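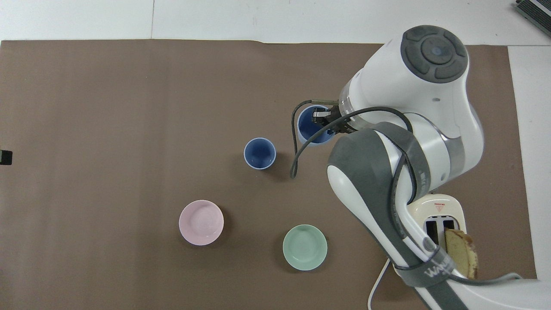 Thursday, November 20, 2025
By the Haverford Talks desk
3 min read

Speaker notes: "Why we still watch reunion episodes"

Good evening, everybody, and thank you for coming out to Haverford on a weeknight when there is perfectly good television on at home. (Pause, let them settle.)

I want to start with Sturnmont. Hands up if you watched it. Okay, and hands up if you watched it and told people you didn't - yes, I thought so. It ran 8 seasons, and for me the best hour of every one was the reunion, when they put the whole cast on two couches in their nicest clothes and asked them to explain themselves.

Now, I went back this June and rewatched all of the reunions with a notebook on my knee. I wrote down every interruption, which my family found very funny, and I got to 660. Of those, 303 came from the last season alone! That was the year of the lake house, if you remember, and the birthday cake that went home in somebody's trunk.

SLIDE 2 - the couches

Talk about seating here. Whoever sits closest to the host gets the first question and usually the worst one. Seltuso tried a round table in its second season and I thought it fell completely flat, and I say that as a person who loves Seltuso and owns the mug.

SLIDE 3 - the walk-off

Play the clip if the sound is working. If it isn't, just do the voice. Ask the room whether they believed her when she took off the microphone. I go back and forth on this myself - some nights I think she meant every step, and some nights I notice how neatly she set down her glass first.

SLIDE 4 - the fans

Read two or three posts from the Midach message board, the kind ones first. The walk-off thread has some 1013 replies and I have read far too many of them, mostly in bed. Mention the long argument over the earrings. Skip this if we're past eight o'clock.

Questions next. Somebody will ask about a Sturnmont reboot, and I don't know any more than you do, but I would watch it. Remind them the coffee is out in the lobby and the mugs need to come back.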